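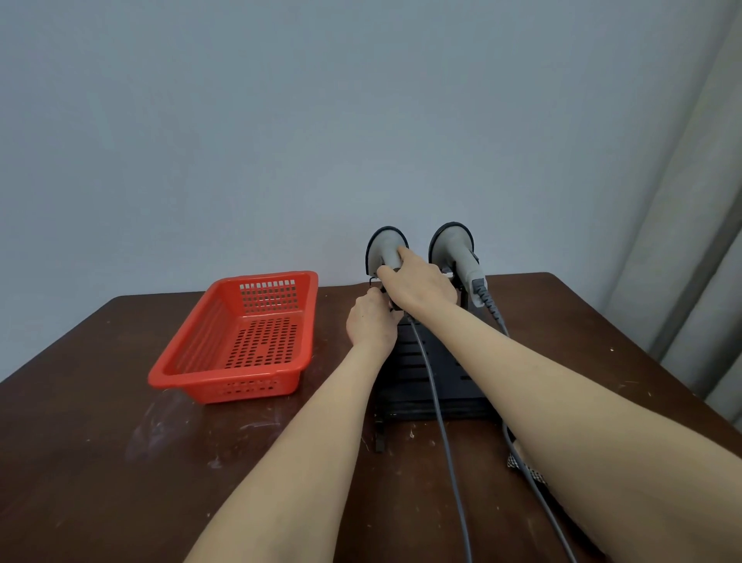
Give the scanner a proper place

Small shops spend money on scanners and then leave them lying wherever the last person put them down. I think that is a mistake. A stand costs little, and a scanner kept upright in a holder is easy to find and hard to knock off the table.

Cables matter as much. With two scanners on one stand, the leads soon cross -- and then people tug at them. I would sort those out before buying anything new. An old scuffed table will do perfectly well for years.

Trinidad Gaete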